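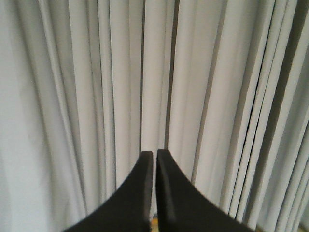
Tenants at Workullow, the shared office on the first floor of the old Diekmann building, have been told they may no longer leave things "for the time being" in the big room at the back. The rule came in on 17th August, a Sunday, when the fewest people would be there to argue. Until then the room had served as a library, cloakroom, archive and, for most of April, a bicycle shop. The pale curtain in its long pleats was the only furnishing all the tenants agreed on, largely because each of them had used it to hide something. It stays. Nearly everything that used to live behind it has gone.

The new arrangement is simple enough to fit on a postcard, and it has been put on one. Every tenant gets a plain white paper bag. Whatever they have left lying in the back room goes into it, the bag stands on the floor for 16 days, and after that the contents are given away or thrown out. Larger objects need a note with a name on it. Objects belonging to former tenants are dealt with straight away, a clause that disposed of a fondue set, a box of blank invoices and the entire stock of a greetings card business that moved out before the last redecoration.

There are seven firms in the building at present, and they have taken the news in different ways. Grasteck, which makes software for garden centres, cleared its corner before breakfast and asked whether it might have the corner back as floor space. Pavunano, a two-person lighting studio, asked for a bigger bag. A translator who works mostly at night had to be told by text message, and replied with a list of things that were not to be touched. The list turned out to be longer than the postcard.

Under all this there was a floor. Several tenants admit they had forgotten what it was like, and one had been firmly of the opinion that it was carpet.

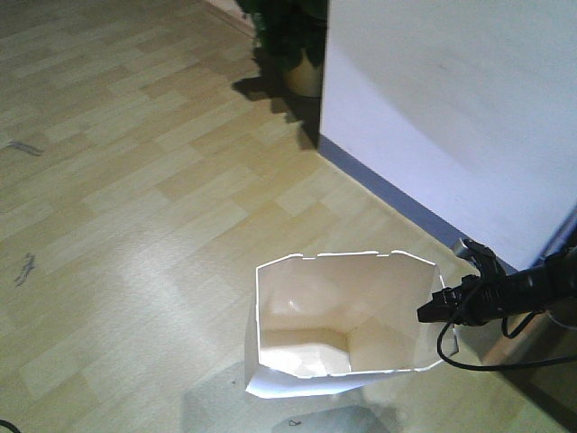

It is pale laminate with a wood grain, and it goes nicely with the dark blue skirting board, which was chosen years ago after a meeting that is still spoken of. The tenants who were present at that meeting have always said the blue would come into its own one day. They are now being rather hard to live with.

The potted plant has been allowed to stay in the room without a note. It has no known owner and has outlasted three cleaning contracts. Under the letter of the rules it ought to have been put in a bag, and a motion to that effect was raised on the office noticeboard, where it received a number of replies that cannot be printed here.

Paper was chosen over the plastic crates first proposed, partly on grounds of cost. A previous attempt at order, involving shelves, labels and a consultant, came to 1334 euros and lasted until the labels fell off. The shelves were later discovered to be an excellent place to leave things for the time being. The bags have the further advantage of being open at the top, so that anyone passing can look in and be reminded what they own. Grasteck has asked for a lid.

There have been teething troubles. On the first morning a bag holding somebody's lunch was treated as abandoned property and entered in the book, with a collection date early in September. The lunch was claimed by half past twelve. Since then, food is meant to go in the kitchen, where the fridge is governed by an older set of rules that everyone has agreed to leave alone.

Writing on things has been another sore point. The postcard asks for a name, in capitals, on a slip of paper. It says nothing about pencil, drawings, or messages to the person at the next desk.

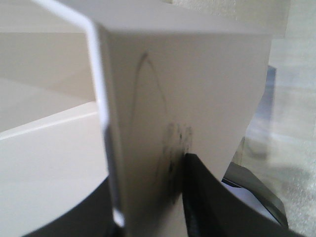 Dörte Janssen thinks the whole business is being made far too complicated. She has kept her own things in one drawer for years, she told us, and would have been happy to show the others how a drawer works if they had asked. She also expects the room to be full again by Christmas, and named the firm that would start it, though she would prefer that we didn't.

For now the room can be booked by the hour for meetings, which was its original purpose. Bookings go in the diary by the front door, in ink. The first slot has gone to Pavunano, who have reserved it for over two hours to discuss where they are going to put everything.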